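Simulation first: an afternoon at the Preria open day

I had been wanting to get to one of Preria's open days ever since a friend at Westura started using their software, and in June I finally made it. The building is a former print shop behind the rail yard, easy to miss, with terrible parking and really good coffee. I got there just after 1 p.m. and stayed until they began stacking the chairs.

The thing I came for was Birnov, their practice package for robot arms. You build a tabletop task on screen, let a simulated arm run it over and over, and only later move it to a real machine. The library that comes with it has 686 ready-made tasks, mostly picking, sorting and placing, and visitors could open any of them at one of the 2 demo stations. I went straight for the shape tasks (I teach an evening class in basic automation, and shapes are where my students always start!).

The first one I loaded used a plain square table with a handful of colored pieces scattered over it. You can stop the run whenever you like and save a still, so of course I saved far too many.

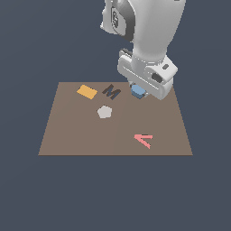
A shape task in Birnov, with the arm at the blue piece and the pink chevron nearer the front of the table.

What I loved is how quickly you can change things. I dragged a few pieces to new spots, typed in a different order, hit run again, and the whole thing restarted in a couple of seconds. The rendering is pretty plain, and I was glad of it — with no clutter behind the table, you can follow the hand without squinting. My students would get the hang of the piece editor in one evening, I think. The scoring page will take longer. It's packed with small type, and I had to ask twice what one of the columns meant.

After that came a talk on the Frimpong add-on, which lets you shift the lighting and the table color between runs. It lasted about 75 minutes and could have been shorter, but the question session was lively, and somebody got a promise that the export menu will be cleaned up by the fall.

I also asked about classroom licenses. Those cover 2 machines each, a bit tight for a group like mine, so I'm hoping we can work something out. In the meantime I came home with a trial key, and I've already built my first task — it has far too many pentagons in it, and I'm going to keep adding more this weekend.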